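Lab Automation Short Course
Handout 4: Living with the Vusora simulator (and deciding if you want to keep it)
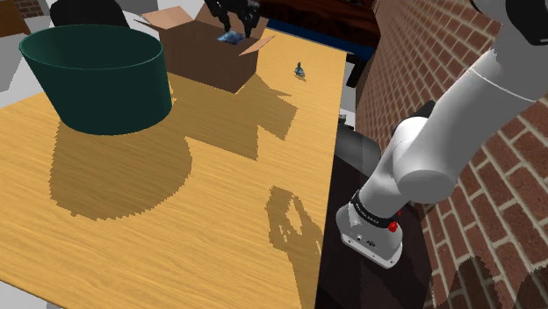
Okay, so last time we left off in the middle of the grasp planner and I promised I'd start this one with the tool, because half of you have already installed it and the other half are waiting to hear if it's worth the disk space. I've been using Vusora since May and I have opinions. Some of them changed while I was writing this handout, so if you have the older version of these notes, toss it.

What you're getting

Vusora is a tabletop manipulation simulator sold by a small outfit called Mivside. You pay for a seat, you download a big package, and you get a handful of rooms, a few arms, a library of household objects and a scripting layer in Python. There's a paid add-on called Jamau that I'll get to further down, and I'd ask you not to buy it until you've read that part.

A seat costs 119 dollars for the term. The course license covers everybody on the roster, so please don't go spend your own money! If you want to keep using it after the course ends, that's when the price matters to you.

Install notes

The installer wants a decent graphics card. It will run without one, and you will hate it. On my old laptop I got 2 frames a second with shadows on, and turning shadows down to low got me something I could at least work with. The lab machines are fine.

A few things that tripped people up last term:

Don't put the package in a folder with a space in its name. The object library won't load and the error message talks about something else entirely (a missing license file, which sent three of us chasing the wrong thing for an afternoon).

Run the little check script before your first real session. It opens the default room, moves the arm to its home pose, opens and closes the gripper, and quits. If the arm comes up folded through the table, your physics step is wrong. Go into settings and set it back to the default.

Save your scenes under a new name. The starter scenes aren't write protected. I've wrecked the same one twice.

The task we're using

Pick and place, into a box. I know, I know, everybody does pick and place. I like it for this course because you can get something running in one sitting and then spend weeks finding out how fragile it is. The arm has to get a small object off the table, carry it over an open cardboard box, go down between the flaps and let go. A big green bucket shares the table with it, and there's a little figurine standing out on the bare wood that your arm should leave alone.

Let me talk about the flaps, since they eat more student time than anything else in this handout. The box has its flaps folded outward, and your planner needs to know they're there. Vusora gives you two collision settings for objects, simple and full. Simple wraps the box in one solid block. Think about what that means for a second: the planner believes the box is full of box! It will refuse to go in, or it'll stop above the opening and report that the goal can't be reached. Full uses the real walls and flaps, so the opening is open. It's slower. Use it for the box and leave everything else on simple.

Then there's approach height. My habit is to set a waypoint well above the opening, come down straight, release at the level of the rim or a touch below it, and go back up the same way. People try to save time by swinging in from the side at a low height, and they clip a flap. In Vusora a clipped flap will sometimes just bend politely and sometimes fling the whole box off the table. I haven't figured out what decides it.

About the figurine. It's small and light, and a fingertip passing nearby is plenty to knock it over. I grade on it. If it's standing when your run ends, you get the points, and I don't care how pretty the path was.

How it looks versus how it behaves

The rendering is nice enough. The wood grain is good, the brick wall is good, the arm looks the way I'd want it to look. The shadows are the weak spot. They come out with blocky, stair-stepped edges, and the arm's own shadow gets holes and notches in it that have no business being there. For planning work, who cares. For anyone training a vision model on these renders, please care a lot! A network will happily learn that a jagged dark shape means "bucket nearby," and then you point it at a real table with soft window light and it falls apart.

What I do is randomize the light direction on every run and turn the shadows off completely in a portion of them. There's a setting for shadow quality too. High smooths the edges some and costs you plenty of speed. I'd try the randomizing first.

Physics is better than the pictures. Rigid objects stack and tip the way you'd hope. Soft or crumply things are faked: the library has items that look squashy, but the ones I tested are rigid underneath, so your gripper is closing on a hard lump with a wrinkled skin. That makes grasps look more reliable than they'd be with a real bag or a real wrapper. Write that down in your report if you use one of those objects, because I will ask.

Friction defaults are also on the generous side. I got 97 percent of my grasps to hold with the stock numbers, and I felt great about that until I cut the fingertip friction in half and watched things slide out all over the place. Please run your final test with the lower value. The course template has it set for you in the file called eval_settings, so all you need to do is not change it back.

Jamau, the add-on

Jamau is Mivside's scene generator. You tell it which objects you want and it scatters them around the table in layouts that are supposed to be reachable and not overlapping. It's handy. It's also a separate purchase, and the thing it does can be written in an evening by anybody who made it through our second problem set.

What I like: it checks reachability against the actual arm, so you don't waste runs on objects parked behind the bucket where the elbow can't go. What I don't like: it loves the middle of the table. I plotted a big batch of its layouts and the corners were practically bare. If your policy learns from those layouts, it'll be a champ in the middle and clueless at the edges, and you might not notice, because your test scenes will come out of the same generator.

My advice is to write your own sampler for this course and look at Jamau later if you end up doing this for a living. I'll post mine after the problem set is in, and it's short.

The alternative

A couple of you asked about Wieczorek, the other package on the shared drive. I used it for a year before this one. The scripting is cleaner and the documentation reads like a person wrote it. Contact physics, though, is touchy. Put a small object in a gripper and it'll buzz like a phone on a desk until you tune the solver, and then you change the object and tune it all over again. If your project is mostly motion planning with little grasping, Wieczorek is a good pick and you can use it for the final. If your fingers are going to touch things, stay with Vusora.

Support

Mixed. I've sent Mivside a bunch of bug reports. The one about the space in the folder name got a friendly reply and no fix so far. The one about box flaps got a fix in the next release, and a note telling me what they'd changed, which made my week. Check the release notes before you write to me about something strange. And then do write to me, I like the strange ones.

For next time

1. Get the check script to pass on whichever machine you'll be using.

2. Load the box task from the course template and run it once with every collision setting on simple. Save the error you get. We'll read a few of them together.

3. Switch the box to full and run it again. Write down your approach height, your release height, and whether the figurine was still standing at the end.

4. Change the light direction and rerun with the same random seed. The motion should be identical. If it isn't, something in your pipeline is looking at pixels when you think it isn't, and I want to hear about it.

Bring the log files as well as the screenshots. I had trouble helping people last term when all I had was a picture of an arm stuck in midair.

One correction to Handout 3: the gripper width in the sample code is the total opening between the fingers, and I had described it as the distance each finger travels. If your grasps were all coming out twice as wide as you wanted, that was me. Sorry!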